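Gripper and arm trials — frequently asked questions

Updated Tue 15 February. Short answers, more when we get time. If yours isn't covered use the contact form, don't reply to the newsletter.

What are you comparing?

Two grippers, the Jonberg and the Flatum, on the same arm. Same mount, same table, same controller. The drinks task is the one everybody writes in about so most of this page is drinks.

Why drinks?

Lots of awkward stuff in a small space. Thin slices, hard shiny rods, clear glass, ice. A gripper that looks great on foam blocks can fall apart on a citrus slice. We wanted to find that out before buying more of them.

Which one is better?

Depends. Jonberg is stronger and holds a metal shaft without it rotating. Flatum has softer pads and is kinder to fruit. On glass they're close. If we had to keep one for this bench — Flatum, but ask again after the next round.

How many attempts so far?

3260 on the log, both grippers together. Aborted runs are counted, so don't divide anything by that number and send it to us as a success rate.

What counts as a success?

Item ends up where the task card says and stays there when the fingers open. Slice has to be whole. Dropping it and getting it the second try is a fail, even if it looked nice.

Do you reset everything by hand?

Yes. The tape is our grid, we place things by section and not to the inch. Small differences between resets are fine, we want some. Two cells swapped is a bad reset and the run gets tossed.

What does the bench look like from each camera?

Fixed view first, head view second.

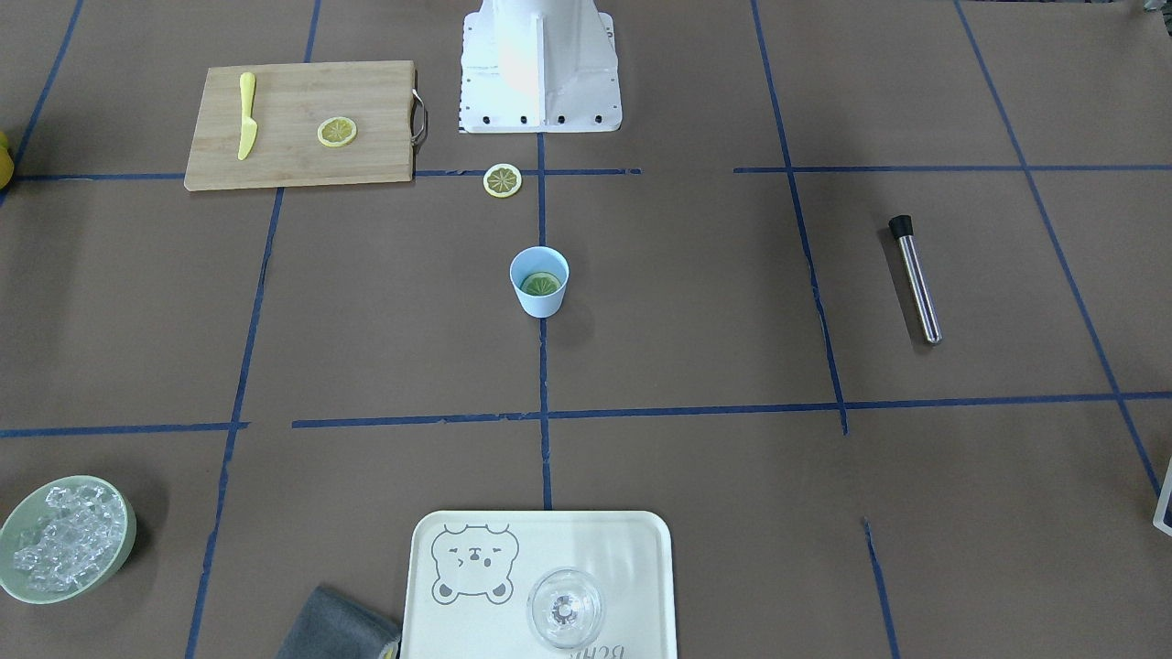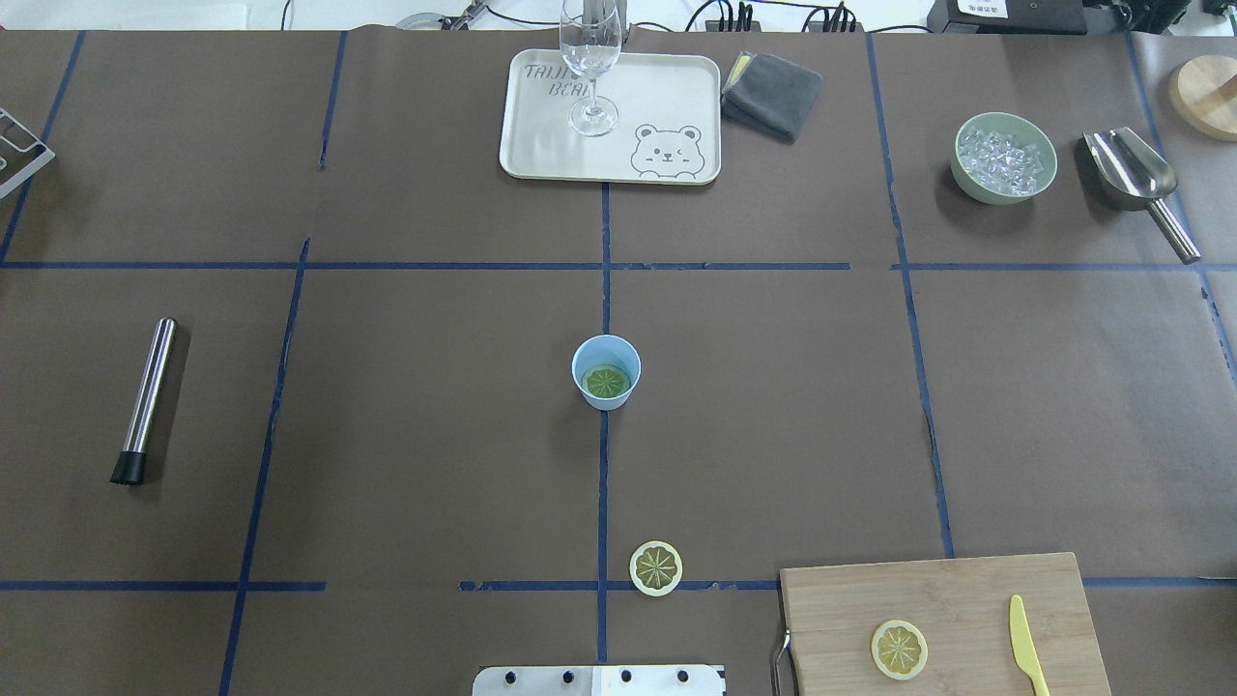 Why do you run two camera views? Isn't one enough?

We tried one. The fixed view is steady and gives clean positions on the table, but it's weak on height. The head view is better for seeing into cups and bowls and worse when an arm gets in the way. Controller gets both. With the fixed view alone, cup tasks got noticeably worse for both grippers, so the second camera stayed.

Does clear glass break the depth reading?

All the time. Stemware is the worst, the depth map goes right through it and you get the tray or the table instead. We aim at the rim from the color picture and close slow. Not elegant. Ice is the same problem but there we only need the heap, not one cube.

How do you pick up a citrus slice lying flat?

Jonberg: slide one finger under, pinch, lift. Works if the rind is firm. Flatum: press lightly from both sides and let the pads bend in. Works more often but drags the slice a little first. Slices crossing a strip of tape are harder, the fingertip can catch on the tape edge. Cut them thicker if your just starting out.

And the muddler?

Easy to find, annoying to hold. Polished metal, round, wants to roll. Grab near the middle, then regrip closer to the end before you press down. The Jonberg skips the regrip most of the time. Glare on the shaft fooled the fixed camera untill we dimmed the overhead light.

What controller is it?

Ghoneim, stock firmware. We changed two settings, closing speed and the force limit. Both are on the settings sheet. We did not touch the motion planner.

Can I use the same settings on my arm?

As a starting point. Lower the force limit first, then work up. Your pads are probably not worn like ours.

How often do you change pads?

Flatum pads, when the grip starts to slip on wet fruit. Last full set went on in December. Jonberg tips, haven't needed to yet.

Does juice get into the fingers?

Some. Wipe between runs, proper clean at the end of the day. Sugar is worse than juice, it dries in the joints and the opening gets sticky. No syrup in this task for now.

Are you testing the Gratis gripper?

It's on the list. Bolt pattern doesn't match our wrist plate so we need an adapter. No date.

Can I get the raw recordings?

Not yet. We're still sorting out bad resets. The log sheet you can have now, ask through the form and say which gripper.

Will you try left and right hand together?

Next round. Steady the cup with one, muddle with the other. One-arm muddling pushes the cup around too much with either gripper.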